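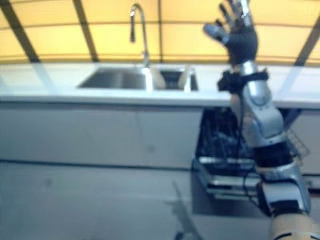

Hajnalka Balogh wrote:

> We're trying to get glove control going for our arms and the hand
> always lags. By the time the fingers open, the operator has already
> moved on. Did you fix this on your side or do you just get used to
> it? Also, do you start every take from the same pose? Ours begin
> wherever the arm happens to be.

Hi Hajnalka, hi all,

Great timing, we've been deep in exactly this! Yes, same pose every take: arm up, palm forward, fingers spread wide. The operator holds it for 2 seconds and then goes for the dishwasher. It felt fussy for the first day or so, and then we looked at the recordings and could find the start of each one without scrubbing back and forth. I love it now.

On the lag, half of ours was smoothing. Treden ships with the filter turned way up, and once we cut the window to 100 ms the fingers felt like they belonged to the person driving. A bit more jitter, but I'll take it. The other half was plain habit. New operators snap their hand open the way they would at home, and they need an hour or two before they slow down.

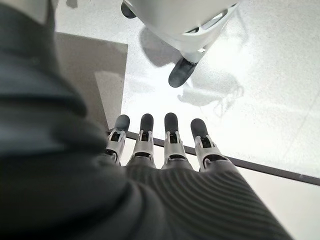
Left hand, wrist camera, fingers extended.

I can't say enough good things about the wrist view. With only the head camera, people kept guessing where the fingertips were (the back of the hand hides so much), and plates got bumped. Slavica Angelovski drove a whole afternoon with the wrist picture up large and the head picture small, and she was asking for more racks to unload.

We have almost 400 takes in the Plarnel kitchen now. I'm hoping for 2,000 by July, which is ambitious, but the plates go quickly once you're warmed up. Cups are another story.
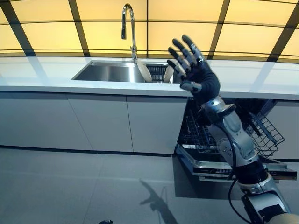 Head camera, hand up, dishwasher open, two plates in the rack by the sink.

Do try the filter change first, it's one line in the config. And send me a bad take if you have one, I'd really like to see how yours fails compared to ours!

Slavica

Recent messages on this list
- Glove sizes for small hands
- Re: Brultden wrist mount, loose screws
- Stojanovska logger drops the last few seconds
- Cups: grip from the rim or the side?
- Re: Re: How long before operators need a break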